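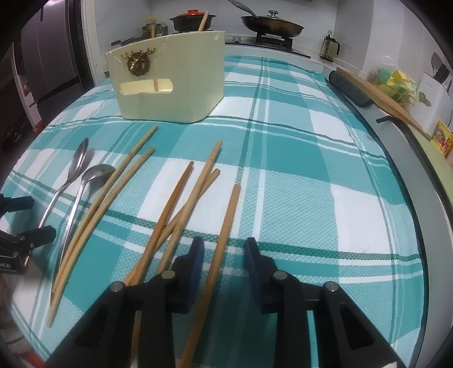

9 min read

Chapter 2. Budgeting for Hand-Held Grippers

Before you read: get out a recent quote, any quote. You'll mark it up as you go.

Most first budgets go wrong the same way. Buyer prices the tool, forgets the rest. Pads wear. Pins work loose. Somebody has to set the table up again after every run, and that somebody is paid by the hour.

Start with the task, then the catalog. Spoons and chopsticks on a plaid tablecloth look like a cheap job. Thin sticks crossing over each other, shiny steel, a storage box to put it all in. Each of those asks something of the finger pads. Write down the thinnest item and the heaviest item. Those two lines go at the top of the request for quote, and every vendor gets the same ones.

The case we follow in this chapter is Dizon, a small kitchenware tester. Budget: $3,085, all in. Selteck quoted $3,000 for a pair of grippers, pads fitted. Ganamell came in lower but left out spare pads and shipping. Dizon nearly signed with Ganamell in July. Look at what Selteck's number leaves: $85 for everything else. Spare pads, a case, props, training time. Not enough, and teh purchase stalled.

One or two? A second gripper roughly doubles the tool line but not the setup line. Same table, same props, same room. If the job needs one hand steadying and one hand placing, price the pair from day one. Adding the second later usually means a second shipping charge and maybe a diferent pad version. 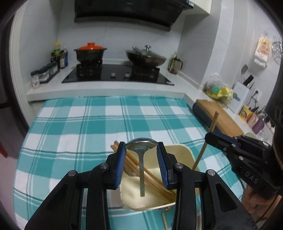 Should spare pads go in the purchase price or the running costs?
Put the first set in the purchase price and every set after that in running costs, so the yearly figure shows real wear.

Terms for this chapter: landed cost, consumables, setup time, lead time.

Section 2.1 takes the Selteck quote line by line. Valuvia's lease offer comes after, in 2.2. Keep your marked-up quote handy for both.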